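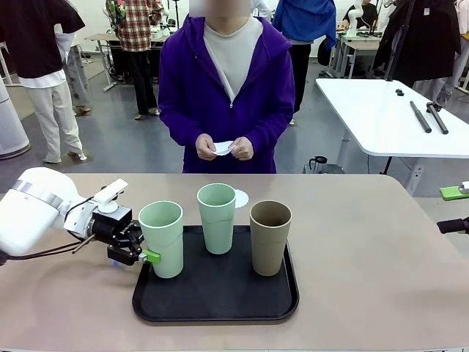 Working Papers > Work and Automation > Tray Preparation at Hiler > Section 4

March
Ragnheiður Skov and Kaj Eskildsen

4. What changed for the people at the benches

4.1 The work before the arms

Hiler prepares table trays for conference centers and care homes from a single building in Hjaltested. A tray leaves the building with its cups standing in a set order, and the order depends on the customer. Before the arms were brought in, one person prepared a tray from start to finish. She read the order slip, took a tray, placed the cups, checked them, and slid the tray onto a rack. On a full day the building sent out 3000 trays.

Workers described the job as easy to learn and hard on the shoulders. The reaching was the part they disliked most. They liked that it could be done while talking, and several said they had stayed at Hiler for that reason. We return to this in 4.4, where it explains more of the interview material than we expected when we wrote the guide.

Pay was by the hour, with a small addition for anyone who also packed the delivery vans. There was no piece rate, and the company has not proposed one at any point in the period we cover.

4.2 How the task was divided

The first arms were placed in a shared room where the staff could see them being set up and could try the task beside them. The company called this the open room, and the name stuck after the arms moved to the main floor. Everyone who worked on trays was asked to spend time there. We observed in the open room and on the main floor, and interviewed 13 people, some of them twice.

Figure 2 shows the work at hand. A closed gripper with a bright green finger pad holds a mint-green cup at the left end of a black tray, with another mint-green cup and a tan one in the same row. The grip is low on the cup. People who worked near the arms brought this up often, as by hand most of them took a cup higher up, close to the rim. Management had at first written "place as usual" in the instruction sheet. That line was removed when the supervisors saw that there were two usual ways.

Once the arms were in use on the main floor, the task was split in three. A feeder brought cups and trays to the arm. The arm placed the cups. A checker compared the tray with the order slip, corrected it if needed, and racked it. Feeding and checking were meant to be equal jobs, rotated through the shift. In practice the checkers stayed checkers. Checking could be done standing still, and it involved the slips, which older employees had always handled. New hires were put on feeding and tended to remain there unless they asked to move.

The order slips stayed on paper throughout. A plan to show orders on a screen through Zido, the stock program the company already used, was tested at one bench and dropped. The screen showed one order at a time, and the checkers wanted to look ahead to the next few.

4.3 Stops and who clears them

An arm at Hiler stops when it loses a cup, when it meets resistance it does not expect, or when a person presses the stop button. In the first weeks on the main floor the supervisors logged 73 stops that needed a person. The log has a column for cause and a column for who cleared it. The cause column is mostly filled in. The other one is mostly blank, and the entries that exist name a supervisor.

What we saw differed from the log. Feeders cleared most of the stops we watched. They were nearest, and they had learned that a stop left alone would cause a pile of trays at their end. Clearing meant straightening a cup or moving a tray back into position and then pressing the restart key. None of this was in the feeder's job description at the time. One feeder told us:

"You hear it go quiet and your hand is already out. I don't call anyone for that. If I called every time I would never do anything else."

The supervisors knew about this and had mixed feelings. One said it was the reason the benches kept running. Another said that nobody under him should be reaching toward an arm without the training, and that he had said so at the morning meeting more than once. Both were describing the same bench.

The safety training was then extended to feeders. It takes one morning and is held by Zornska, the firm that maintains the arms. After the training the feeders cleared stops in much the same way as before, with the difference that they pressed the stop button first. They also began to write in the log. The entries get longer from that point and contain more detail about cups, for example whether a rim had caught or whether two cups had come out of the stack together. Zornska's technicians asked for copies, and for a while this was the main channel between the benches and the people who adjusted the arms.

We treat clearing stops as skilled work. It requires knowing what the arm was about to do, and the workers who did it well could say before a restart whether the next placement would go through. The company's grading scheme has no line for it. A feeder with the training and a feeder without it are on the same step.

4.4 Talk, pace and breaks

The arms work at a steady speed, and the person feeding them follows it. Most of those interviewed did not find the speed too high. Their complaint was that it did not vary. When preparing trays by hand they had sped up before a break and slowed down after it, and a worker who was tired could stand next to one who was not and let her carry the row for a time. With one feeder and one checker to an arm there was no row.

The distance between people also grew. On the old benches two workers stood within arm's reach of each other. On the main floor the arm and its tray stood between them, and both had to keep an eye on it. Conversation went on, but in shorter pieces. Several of the longer-serving employees said that they now knew less about each other than they used to. One checker had asked to be moved to van loading, at no gain in pay, so that she could work next to someone.

Breaks were changed in response. The arms had at first been kept running with a relief feeder while the others took turns in the break room. After a request from the floor, all benches now stop together for 10 minutes in the morning and again in the afternoon. The output lost was smaller than the production office had calculated, partly because restocking of cups was moved into the same pause.

Shoulder complaints went down among the checkers. Among the feeders the picture is less clear. They reach less than before but bend more, as the boxes of cups are brought in at floor level. A raised trolley was on order when our fieldwork ended.

4.5 Jobs

No one was dismissed during the period we studied. Employees who left were not always replaced, and the group working on trays became smaller. The interviews show that the workers had followed this closely. They could say who had left and in what order, and which of the places had been filled again. Management described the same development as natural turnover and did not connect it to the arms in any written notice to staff.

Attitudes toward the arms themselves were mild. Few wanted to go back to preparing every tray by hand. The wishes people expressed were about rotation, about a pay step for clearing stops, and about being told earlier when a bench was to be moved. The last of these came up in almost every conversation we had in the open room, and it is taken up in Section 5 together with the company's procedure for notice.

Contact: Ragnheiður Skov, Work and Automation | © The authors | Back to top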